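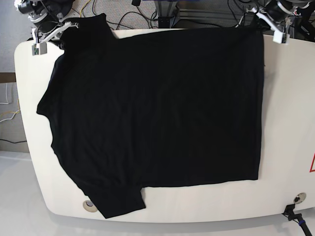 Re: Keeping black cotton black

maplehollow
Hi all! I've been washing my black tees inside out on cold for years (my mother's rule, and she was right about most things) and they still go gray at the seams by March. Is it the soap?

Koltenano
Soap, I'd bet, or too much of it. I use half the cap and line dry in the shade, and my oldest one is going on 6 years.

pat_2068
I have to disagree a little, friend. Half a cap never got my husband's work shirts clean. For me it was the dryer doing the damage, all that tumbling and rubbing. Full cap, no dryer, and I've been happy ever since.

maplehollow
Oh, the dryer! I do run it on high, I'm ashamed to say. I'll try 3 washes on the line and come back to tell you.

Koltenano
Please do! Still say half a cap, though.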